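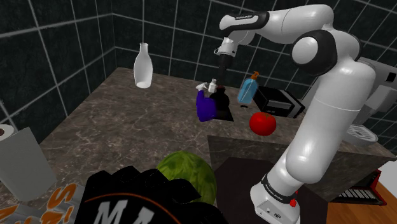 Ticket: Grasp planner rejects all candidates in cluttered kitchen scene
Project: Potgieter (simulation stack)
Component: planning / collision checking
Reported by: Houda Morsy
Assigned to: Hicham Radwan
Priority: Medium
Status: Resolved, one follow-up open

Summary

With the counter scene loaded, the planner returns NO_VALID_GRASP for the black bottle on every seed tried. The arm reaches the pre-grasp pose above the cluster with the gripper pointing straight down and stays there until the task times out. The tomato and the blue soap bottle with the orange pump can both be picked in the same scene using the same settings.

Steps to reproduce

1. Start the simulator with the stone counter scene and default physics.
2. Set the target to the black bottle.
3. Set the candidate limit to 100 and the planning timeout to 1000 ms.
4. Run the pick task.

Expected: at least one top-down grasp on the bottle neck passes the collision check.
Observed: all 100 candidates rejected. Reason code is COLLISION_ENV for every one of them.

Log extract

[plan] target pose received
[plan] pre-grasp reached
[grasp] candidates generated: 100
[grasp] rejected COLLISION_ENV: 100
[plan] NO_VALID_GRASP
[task] timeout, holding at pre-grasp

Comments

Hicham Radwan, 09:40
Reproduced on the Farkstead build machine. Raising the candidate limit to 700 makes no difference. All of them fail with the same code, so I don't think sampling is the problem. Please attach the collision geometry dump for the cluster objects.

Houda Morsy, 10:15
Dump attached. The purple-blue object touching the left side of the bottle is loaded with a single convex hull. Its visual mesh has a narrow upright projection at the upper left and a bulky body, and the hull fills in the whole gap between them. The hull also extends over the bottle neck, where the visual mesh does not.

Hicham Radwan, 10:50
Confirmed. With that object's collision disabled, 3 candidates pass and the arm completes the pick. I would not merge that as a fix. The fingers can then pass through the object without any contact being reported.

Also checked the small white bottle-like piece behind the target. Its hull is a close match to the mesh and can be left alone.

Houda Morsy, 13:20
Switched the purple-blue object to convex decomposition. The neck is now clear in the collision view. Candidates still fail, but the code has changed to COLLISION_SELF.

Hicham Radwan, 14:05
The self-collision is a separate fault. The padding on the wrist flange was set to 1000 in the robot description, and the loader reads that field in millimetres. It was only evaluated after the environment check passed, which is why it did not appear in the earlier logs. The tomato and soap bottle use the older grasp profile, and that one skips the padded check.

Padding corrected. Pick now succeeds on the default seed.

Root cause

a) Single convex hull on a concave object covered the grasp region of its neighbour.
b) Wrong padding value on the wrist flange, hidden by (a).

Fix

Convex decomposition enabled for the affected asset. Padding value corrected in the robot description. The loader now prints a warning when padding is larger than the link it applies to.

Follow-up

The old grasp profile should run the same self-collision check as the current one. Moved to the Rornora backlog. Houda to review the remaining kitchen assets for single-hull shapes before the next scene release.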